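Filed under: Shop Notes / Robots & Automation
14 comments | 7 shares

The pre-run checklist for our two-arm table, with my comments

A few people at the shop asked for a copy of the sheet I keep clipped next to the robot table, so I typed it up, and since I can't leave anything alone I added notes under each item. This is for the build we call Rodora, which is two arms on one table, put together over a long winter in the shared workshop at Juketti. Your build will be different! Steal what helps.

I run the whole sheet at the start of every session, and the starred items again after any break long enough for me to make coffee.

POWER OFF CHECKS

1. Main switch off, plug pulled, before hands go near the bases. *
Pulled all the way out and lying on the bench where I can see it. Our power strip has a switch with a little light in it and I used to trust the light. I don't anymore.

2. Base plate bolts snug, both arms.
I go around each plate with the hex key, same direction every time so I don't lose my place. I put paint-pen marks across the bolt heads back in October and those have saved me a lot of wrenching, but I still put the key on at least the two nearest the front. Last time: one bolt on the left arm took a bit of a turn. Wrote it down, will see if it moves again.

3. Frame joints tight.
Grab the extrusion and shake it like you mean it. If anything rattles, find out what before you go further. (Once it was a loose washer that had been rolling around for a week, which was a relief and also kind of annoying.)

4. Cables have slack at every joint. *
Move each arm by hand through its full swing and watch the cable, not the arm. What I'm looking for is any spot where a loop goes tight or gets pinched against a link. The gripper cables are the worst for this, they like to hook on things. Zip ties loose enough to slide a finger under.

5. Gripper fingers and pads.
Screws tight, pads not peeling, nothing stuck to them. Wipe with a damp rag. We had a bit of tape glue on one pad for most of an evening and every object I tried to set down came right back up with the gripper. I blamed my code for two hours.

THE TABLE

6. Paper flat, tape stuck down. *
Run a palm over the whole top. Lifted tape edges get pressed back or replaced. Creases are okay as long as they don't stand up high enough to catch a fingertip. I've quit replacing the paper for stains, it was costing me a fresh grid every time and I hate laying out the grid.

7. Nothing on the table that isn't part of the run. *
Phones, pencils, that one tiny screwdriver. Look at the floor too, on the side you walk up from. I've tripped on my own bag.

8. Props checked for chips and cracks.
Anything glass gets held up to the window and turned slowly. I run a finger around the rim with a glove on. A chip means it goes in the trash, no saving it for later.

POWER ON CHECKS

9. Stop button, both of them.
There are 2, one on each side. Press, check both arms go dead, release, repeat with the other one. Do this before anything else moves. If you only ever do a single item off this whole list, do this one, please.

10. Gripper lights on.
Easy to forget on our setup. If either gripper isn't lit, I power down and reseat the connector. Wiggling it live is how I killed the first board, and I'm still a little sore over what that cost.

11. Speed limit set to slow.
The controller software (we use a homemade thing called Prarar, please don't ask me for support on it) starts up with whatever number was in there last. Somebody running a fast demo the night before means your arm is fast today. Read the number out loud. I feel silly doing it and I do it anyway.

12. Open and close each gripper empty, three times.
Listen. A healthy one sounds the same every time. Grinding or a double click, stop and go back to item 5.

PROP HANDLING WITH BOTH ARMS

13. Lid test, one arm at a time. *
My favorite prop by a mile is the cooking pot, mostly because a lid makes you find out very quickly whether your grip settings are any good.

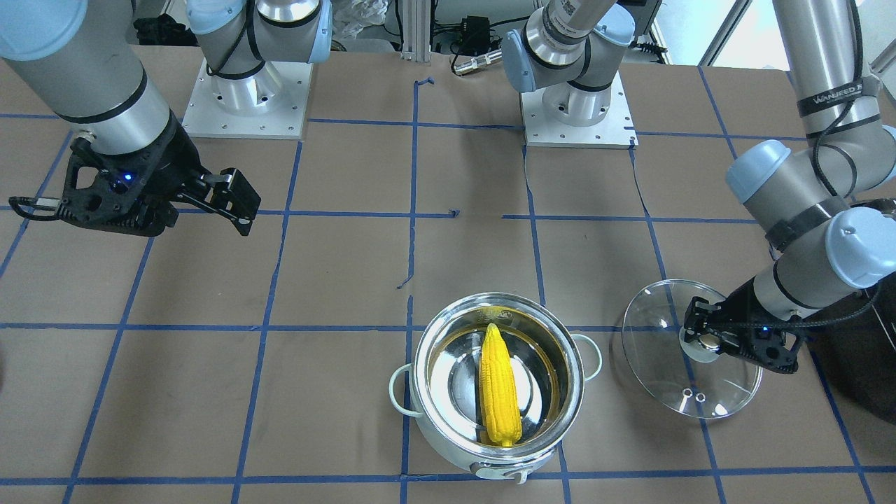 Lids are where I've learned the most on this build, and most of it by getting startled. The knob is the only thing I let the gripper take hold of, never the glass, and I want the fingers closed on it squarely before the arm lifts at all. The lid will tip on edge next to the pot like it's doing there, and that's fine by me as long as the other arm stays well over on its own side with its fingers open, holding nothing. With a glass lid I keep everybody back behind the floor line and wear my safety glasses, and I don't reach in to straighten the corn, however crooked it looks. The blue tape is a big help here too, because I can call out which cell the lid is over without having to point with my arm.

14. Keep-out zone between the arms.
In Prarar this is just a box drawn in the middle that only one arm may enter at a time. Check that it's switched on, then check that it works: send the idle arm toward the middle at slow speed with your hand on the stop. It should quit at the edge of the box. Mine once quit a good bit past it, and I found I'd moved a base plate and never updated the numbers.

WHEN YOU'RE DONE

15. Arms parked, grippers empty, props off the table.
Never leave something hanging in a gripper with the power going off. Ours let go when they lose power. Yours might hold on, so find out with a sponge first.

16. Log it.
Date, who ran it, anything odd. Our log is a spiral notebook and the counter in the software is past 3000 cycles, so there's plenty of odd in there by now.

Open items from my last pass: watch the left arm bolt from item 2, order more gripper pads, and replace the sleeve on the cable nearest the frame post. The folks at Theodorakopoulos, the hardware store down the block, said the sleeve is on order, so until it comes in I'm checking that cable twice.

Last updated: 18 May 2024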